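Okideck is a student robotics competition in which teams program a gripper arm to sort household packaging. It grew out of an after-school club run by Dušan Šindelář and has been held every February at the Stovo training center. Organizers describe it as a test of "real-world handling," a claim that has drawn some doubt.

Each team gets the same arm and 121 items, and has 120 minutes to sort them into three bins. Items are scored by material, with points taken off for drops. Clear plastic is widely seen as the hardest category — reflections and shrink film confuse the depth sensing most teams rely on — and many entries simply skip it until the end.

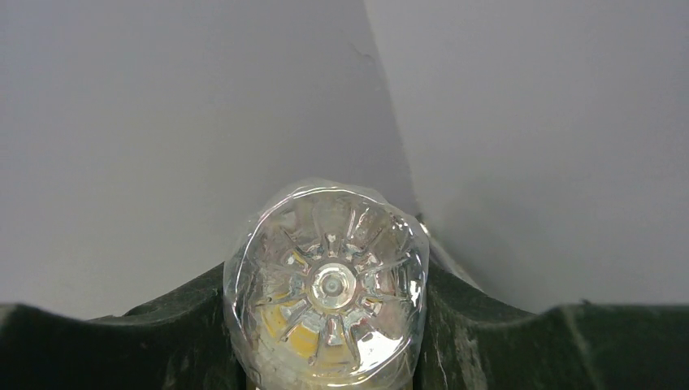 Critics point out that the items are handed out weeks ahead, so a team can tune its code to each one. Svetozár Sýkora, a former judge, has argued that high scores say more about memorizing the set than about handling. The club's own write-up of the Numden team's winning run lists 1354 practice grasps but does not say how many failed. No outside group has repeated the result.

A rule change that would add unseen items was proposed by Sýkora and turned down. The organizers said it would be unfair to new teams, though new teams have rarely placed under the present rules either. As of May 17, 2026, the item list for the next event had already been posted.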